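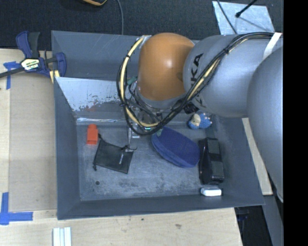
Figure 7.1 Scuffing and surface wear on the floor of a gray bin with outward-flaring walls.

Chapter 7
Wear of Coated and Uncoated Sheet Metal

7.1 Introduction

Most sheet metal parts that leave service have not broken. They have lost material, finish or shape at the places where other objects touch them, and the loss has gone far enough that the part no longer does its job at a fair cost. Chapters 5 and 6 dealt with failure under load, where a single number such as yield strength carries much of the argument. Wear does not permit this. The rate at which a surface is lost depends on the surface, on whatever slides or falls against it, on the matter trapped between the two, and on the air around them. A wear rate measured for one pair of materials cannot be carried over to another pair without a new test.

The chapter is limited to dry contact at room temperature. Lubricated contact is treated in Chapter 8, and corrosion, except where it changes the rate of wear, in Chapter 11.

7.2 Terms

Wear is the gradual loss of material from a solid surface through mechanical contact. Abrasive wear takes place when hard particles or hard high spots plow or cut a softer surface. It is two-body abrasion if the hard points are fixed to the opposing part and three-body abrasion if they are free to roll. Adhesive wear takes place when small areas of the two surfaces bond under pressure and one of them tears as sliding continues. Impact wear follows from repeated blows, each too small to dent the part in a way that matters.

Scuffing is used loosely in trade writing for any dulling of a surface. In this book it means visible damage spread over an area, with no single groove deep enough to measure by hand. A scratch is a single groove with a clear direction. The two often occur together, as in Figure 7.1, and should be recorded separately.

Coating loss is described by its form. Flaking is the release of thin pieces of coating whose width is much greater than their thickness. Chipping is the release of small pieces under a local blow. Both point to weak bonding between coating and base, but chipping may also occur in a well bonded coating that is too brittle for its use.

7.3 The Basic Wear Equation

For steady sliding, the volume of material removed is commonly written

V = k F s / H

where V is the volume lost, F the normal force, s the sliding distance, H the hardness of the softer surface, and k a wear coefficient without units. The equation states that loss grows in proportion to force and distance and falls as hardness rises. It says nothing about the apparent area of contact – a point that students often find hard to accept at first. A wide block and a narrow block carrying the same force over the same distance lose the same volume, although the narrow block loses more height.

The equation fails in two common cases. The first is running-in, when high spots are removed quickly and k falls with time. The second is the breakthrough of a coating, when H and k both change within a short distance of sliding. A single average value of k taken across breakthrough has no physical meaning and should not be reported.

Example 7.1. A flat steel slider is pressed on a painted panel with a force of 200 N and moved back and forth over a total distance of 500 m. The force is then doubled and the distance held constant on a fresh panel. If the paint is not worn through in either test, the volume lost in the second is 2 times that lost in the first. If it is worn through in the second test only, the equation gives no basis for comparing the two.

7.4 Plan of the Chapter

Section 7.5 describes the Bainbridge panel test, in which a loaded slider makes 3000 strokes on a clamped sample. Section 7.6 works through the Dolero data set, prepared for this edition by Dean Greenwood, and shows how mass loss is turned into volume loss when the coating and the base differ in density. Section 7.7 deals with visual grading. Grading by eye is quick and needs no equipment, but two inspectors will often differ by a full grade on the same panel, and the lighting must be fixed before any grades are compared.

Readers who need only the design rules may go straight to Section 7.9. The problems at the end of the chapter assume the notation of Section 7.3 throughout.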